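4.2 Packing and arrival condition of flat-pack seating

We now turn to the part of the study we enjoyed most, the question of how stacking chairs and stools fare between the factory door and the buyer's hallway. Earlier work on furniture for cafeterias and small meeting rooms has looked closely at how a seat behaves under load, and there is plenty of good reading on frames and joints. Far less has been written on the trip itself, and we think it deserves much more attention. A stool leg that survives years of daily use can be spoiled in one afternoon by a loose bolt bag rubbing against it!

Our records come from three makers, Kirnow, Wivero and Plundard, who kindly opened their returns logs to us. Together they cover 3192 orders of stools, side chairs and small benches, all shipped in parts and put together by the buyer. Of these, 639 orders led to at least one message to the maker's help desk, and 229 of those messages reported a mark, dent or chip noticed while unpacking. The remaining messages dealt with missing hardware, unclear instructions, late delivery or a color that looked different on screen (a topic we would love to come back to in a separate paper).

What struck us right away was how unevenly the 229 damage reports fell across the parts of a chair. Seats did very well. Backrests did nearly as well, even the curved ones that everyone we talked to had expected to cause trouble. Legs and stretchers made up most of the reports, and within that group the damage sat mostly near the ends, close to the drilled holes, where the finish is thin and where the metal inserts of a neighboring leg can reach it.

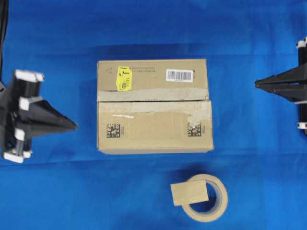

Figure 3. Closed carton with a strip of tape across the flap seam and a yellow sticker on the upper flap.

The makers differ in how they keep legs apart. Kirnow wraps each leg in its own paper sleeve and then ties the set in a bundle. Wivero lays the legs head to tail in a molded tray. Plundard uses a single sheet of thin foam, folded back and forth so that each leg gets its own pocket, and we have to say we found this a lovely piece of thinking: one sheet, no glue, and the buyer can lift the whole set out in one go. It is also quick to pack. Workers on the line told us they got the hang of the fold within their first shift.

We grouped the reports using the Athanasiadis scale, which sorts marks by whether they can be seen from standing height, from sitting height, or only with the chair turned over. The scale was first drawn up for used office chairs, but it carried over to new stools with hardly any changes. Marks on the underside were reported more often than we had guessed, probably because buyers handle every face of every part during assembly. A chair delivered in one piece would hide those same marks for years.

One limit should be kept in mind. The help desks wrote down what buyers told them, in the buyers' own words, and "scratch" covers a great deal of ground. From September on, Wivero asked for the part number along with each report, and the entries after that change are much easier to place. We kept the earlier ones in the set and marked them as less certain in the tables of the next section, where leg finish and sleeve type are compared maker by maker.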